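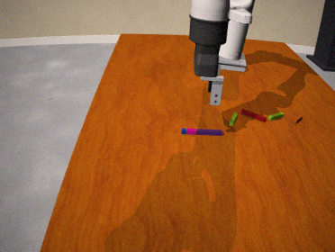
MNGUNI ARCHIVE, STORE AND READING ROOM WORKING GROUP
Minutes of the August meeting

Held in the upstairs office, Pindik. Start 10.15 a.m.

Present: Vusumuzi Nkosi (chair), Head of Collections, Conservation Officer, Building Services Manager, Reading Room Supervisor, contract engineer for Fundach.

Apologies: Finance Officer.

1. Minutes of the previous meeting

1.1 Agreed as correct after one change. In item 5.2, "supply fan" should read "extract fan".

2. Matters arising

2.1 Door closer, lower store. Refitted. The door now latches from the half-open position. Closed.

2.2 Spare keys for the plant cupboard. Two sets cut, one held at the front desk. The label on the second set gives the old room number and is to be replaced. Action: Building Services Manager.

2.3 Flood alarm test. Not done. The test needs the alarm company to take the line off monitoring and no slot was offered. Carried forward.

3. Climate in the lower store

3.1 The Conservation Officer reported on readings from the Sestum loggers. Mean relative humidity in the lower store over the period was 47 per cent against a set point of 50. Temperature was steady. The daily swing in humidity was small except on the east side, where the logger behind the map cabinets showed a sharp rise each morning and a slow fall through the afternoon.

3.2 The Fundach engineer said the morning rise matched the start of the supply fan. The fan is on a time clock and the humidifier is not, so the humidifier runs into still air overnight and the damp air is pushed east when the fan starts. Two remedies were put forward:

(a) run the supply fan at low speed overnight;
(b) interlock the humidifier with the fan so that neither runs alone.

3.3 The Building Services Manager preferred (b) on grounds of energy use. The Conservation Officer was concerned that the store would dry out overnight in winter. The engineer considered the room well enough sealed for this not to matter over one night but had no winter data to show it.

3.4 Agreed to try (a) first and to log the result until the next meeting. Option (b) to be priced in the meantime. Action: Fundach.

3.5 The logger behind the map cabinets reads slightly higher than the hand-held meter placed next to it. The hand-held meter is itself due for calibration. Neither figure is to be quoted outside the group until that is done. Action: Conservation Officer.

4. Reading room

4.1 Opening hours stay as they are until the new blinds are fitted. The blind supplier has asked for the window measurements again, the first set having been taken to the outside of the reveal.

4.2 Table surfaces. The Conservation Officer asked for the existing cleaning rule to be restated: dry cloth only on wooden tops, no polish, no spray of any kind while items are out. Book rests and foam wedges are to be used for all bound volumes, whatever their condition.

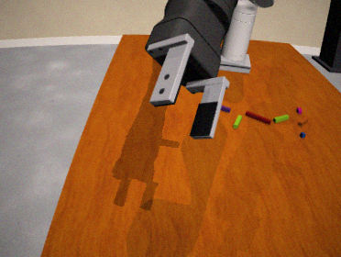 Wooden table, orange finish.

4.3 Seat booking. The Supervisor reported that readers who book by telephone are being entered twice, once on the day sheet and once on the system. The day sheet will be dropped. Telephone bookings to be entered directly. Action: Reading Room Supervisor.

4.4 Lamps. The replacement bulbs have a cooler colour than the originals and several readers have complained. The remaining old bulbs are to be kept for the two seats used for faded manuscript. A warmer bulb with the same fitting to be found. Action: Building Services Manager.

5. Box transfer

5.1 The Head of Collections reported that 474 boxes have been moved from the outstore. All have been checked against the transfer list. Three box numbers appear twice on the list; the boxes themselves are correctly labelled and the fault is in the list.

5.2 The shelving taken up so far is 141 metres. The original estimate allowed one box depth per shelf. In practice the shallow boxes can be placed two deep, but the group did not favour this as the rear box cannot be produced without lifting out the front one. One deep to remain the rule.

5.3 Outsize items. Rolled plans are still on the floor of the sorting area, on pallets. The Conservation Officer asked that they be raised before the pipe work in item 6 begins. Racking brackets have been delivered but the fixings supplied are for timber studs and the wall is block. Correct fixings to be ordered. Action: Building Services Manager.

5.4 Boxes showing old mould staining are held apart and will not go into the lower store until examined. The quarantine log is to record the date in, the date examined and the result, with initials. Several entries lack initials.

6. Pipe work over the sorting area

6.1 The heating pipe crossing the sorting area is to be rerouted along the corridor. Fundach submitted a drawing. The group asked for two changes: the isolating valve to be placed on the corridor side of the fire door, and a drip tray under the remaining length with its outlet run to the sink.

6.2 The engineer confirmed that both can be done without altering the price. A revised drawing will be sent to the chair for approval by email. No work to start before approval.

6.3 The heating will be off for the duration. The work is therefore to be finished before the heating season.

7. Any other business

7.1 The Supervisor asked whether pencils should still be supplied free. Agreed that they should.

7.2 The minute book for the former trustees has been located in a cupboard in this office. To be accessioned. Action: Head of Collections.

8. Next meeting

8.1 Same place, same time. The date is to be circulated once the Finance Officer's leave is known.

Meeting closed 12.05 p.m.

ANNEX A: NOTE BY THE CHAIR ON ITEM 3 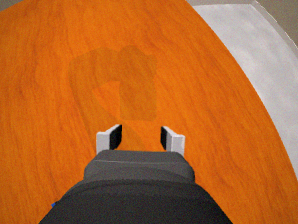 PINDIK, August. After the meeting I went through the Sestum download with the Conservation Officer. The morning rise is present on every working day and absent when the building is closed and the time clock is off, which supports the engineer's account in 3.2. I have asked for low-speed running to be set on the fan controller with the clock left in place, so that the previous arrangement can be restored without reprogramming. The logging interval will be shortened for the trial. Members wanting the raw file should ask me for it, as it is too large to send round.

V. Nkosi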